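**Status:** current as of Nov 4, 2018. Replaces the September draft.

# Jallutgate Furniture and Room Records

This repository holds the written records for the work rooms on the Jallutgate site. It covers desks, floors, walls and fixed trim. Chairs, lamps and window coverings are kept in a separate set and are not described in these files.

The records were prepared by the Toninell facilities office for staff who assign rooms, order replacement parts or plan a move between floors. They may also be used by outside contractors working under a Toninell purchase order.

## Contents

| File | Subject | Entries |
|---|---|---|
| `desks.csv` | Desks and work tables | 264 |
| `rooms.csv` | Rooms, with floor and wall finish | 27 |
| `parts.csv` | Replacement legs, foot bars, tops and fasteners | 400 |
| `notes/` | Free-text remarks by room | varies |

All files are plain text in UTF-8. Fields are separated by commas, and dates inside the files use the year first.

## Fields in `desks.csv`

- `desk_id` – permanent number, never reused
- `room_id` – must match an entry in `rooms.csv`
- `top_color` – taken from the short color list in `notes/colors.txt`
- `top_shape` – flat rectangular, corner or round
- `leg_type` – slim metal, panel or trestle
- `tag_color` – blank if no tag is attached
- `placement` – against wall, free-standing or paired
- `condition` – a grade from 1 to 5, where 5 is the best

Condition is graded by a person standing at the desk. Scratches on the underside are not counted. A desk that rocks may not be graded above 3, whatever the state of its top.

## Placement rules

Desks placed against a wall should sit clear of the baseboard. The Cedano rooms have dark baseboards that mark easily, and touch-up paint for them is no longer stocked. On herringbone floors, desks are to be lifted when moved – dragging leaves lines across the pattern that do not polish out.

Tags are tied to a leg and are not to be stuck to the desktop. Tag color has no bearing on the condition grade. Please do not remove a tag without entering the change in `desks.csv`.

## Reference view

Records for wall-side desks follow the layout below. Only features that can be confirmed by eye are entered in the color, shape and placement fields; sizes come from the supplier sheet.

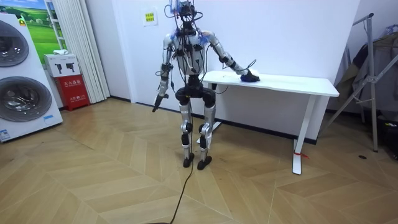
*White desk with slim metal legs, against the back wall. Red tag near the base of the front right leg. Light wooden herringbone floor, dark baseboard.*

## Known gaps

- Supplier sheets for the older Li desks are missing, and their size fields are blank.
- Floor finish was copied from building plans for the upper level and has yet to be checked on site.
- Two spellings of "gray" remain in `parts.csv`. Searches should allow for both.

## Corrections

Send corrections to the facilities office with the desk or room number in the subject line. Changes to `room_id` require approval from the room's assigned department before they are entered. Corrections to `notes/` may be made directly, provided the earlier remark is left in place and the new one is added under it.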